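Event Catering and Service, Unit 4
Handout: The drinks table, and why most of what you have been told about it is doubtful
Notes by Despina Avram, revised June

Read this before the practical. It replaces the old handout, which told you to polish everything twice and gave no grounds for it.

1. The surface

Trade manuals are very fond of the prepared surface. The old Monberg guide, which some of you will meet on placement, gives it 12 pages. I have read all of them and I am still not sure what the author thinks a guest notices. A table must be clean, steady and big enough. After that we are mostly dealing with taste dressed up as procedure.

White tops are a case in point. They are sold to venues as hygienic. A white top is no cleaner than a brown one. It shows marks sooner, and that may push staff into wiping it more often, or may simply make the room look neglected by nine in the evening. I have seen both happen. I would like to see somebody measure it before I repeat the claim to a class.

Then there are wipe marks. Swirls left by a cloth tell you that a cloth has been over the top. They tell you nothing of what was on the cloth. Students regularly lose confidence over faint swirls and go back over the whole table with more product, which leaves more residue and so more swirls. Use less product, a clean cloth and straight strokes, and then leave it alone. If you can only find the marks by bending down to look along the table, so will the guest, and guests at a reception do not bend down.
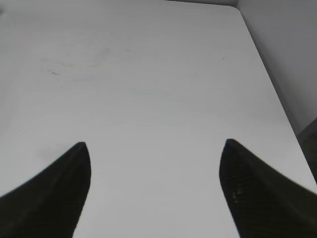 Mhairi Swanson objected when this section was first circulated, saying that a smeary top is the one thing clients do complain about, and that at a wedding she worked the bride's mother ran a finger along the table before a single bottle was out. I accept that it happens. I don't accept that one finger should set the standard for everybody's setup time, but her note stays in because you will meet that finger sooner or later.

Cloths come up every year. A tablecloth hides a poor top and the legs, and it gives you somewhere to put spare crates. It also rucks under a heavy tray and soaks up the first spill. The usual line is that a bare table looks unfinished. Perhaps. Ask who is saying it and whether they hire out linen. Honex do a perfectly decent polyester cloth and will tell you that no event is complete without one, and well they might.

2. What goes on it

Begin with the people and work back to the bottles. The old handout had a formula, so much wine per head, so much soft drink per head, and it was printed with great assurance and no source. I tried to trace it. Catinca Grecu had it from Kumix, where she trained, and Kumix had it from a photocopy. Treat any per-head figure in this way until you know what sort of event it came from. An afternoon retirement do and an evening launch have very little in common apart from the napkins.

The one set of records I do trust is our own, and only up to a point. Across the Furtună bookings we served 651 guests. Sorin Lazăr kept the sheets and was strict about them. Juice ran out before wine did at more of those events than I would have guessed. That is one venue with one kind of client, and a warm spell in the middle of it, so please don't turn it into a rule and put it in your coursework as one.

What I will say is that the soft drinks deserve the same thought as the wine. Too many setups have a choice of reds and then a single carton of something orange at the back, as though drivers and pregnant guests had come for the speeches.

3. Placing the bottles

Three opinions are in circulation. Tall at the back and short at the front. Alcohol at one end, soft drinks at the other. Or a plain row, so that everything can be read at a glance. You will hear each defended as the professional way.

I lean towards the row for a small table, without much passion. A single red, a juice and something in green plastic hardly need a scheme. Split the alcohol from the rest when there are enough guests for a queue to form, and put a gap between the two that a person can stand at. Tall at the back is fine if someone is serving. If guests help themselves they will reach over the short ones and knock them.

Labels face the guest. I have looked for an argument against this and failed to find one. A wine label that says Cabernet Sauvignon in red letters saves you being asked what it is, provided it isn't turned to the wall.

Leave a clear strip at the front, wide enough to put a glass down and pour into it. Students dislike empty space and fill it with leaflets, flowers or a bowl of mints. Take them off again. 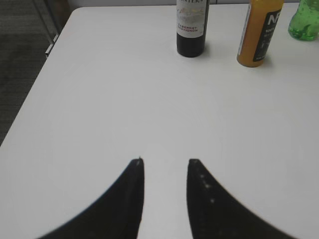 Should the red be opened before the guests arrive?
Open one bottle shortly before the doors and keep the rest sealed, with the corkscrew within reach. Talk of letting an ordinary red breathe in the bottle for an hour is mostly habit. The neck is narrow and very little air gets in.

4. For the practical

You have 40 minutes per pair, clearing down included. Nadhirah Rahman will be marking alongside me and she is less patient than I am about cloths, so agree before you start whether you are using one and be ready to say why.

Bring your own opener. The ones in the drawer are bad.

The written part is one side of A4. Choose a rule from any catering manual and find out where it came from. If you can't find out, say so and tell me where you looked. Last year's highest mark was 91, for a piece on folded napkins that reached no conclusion at all.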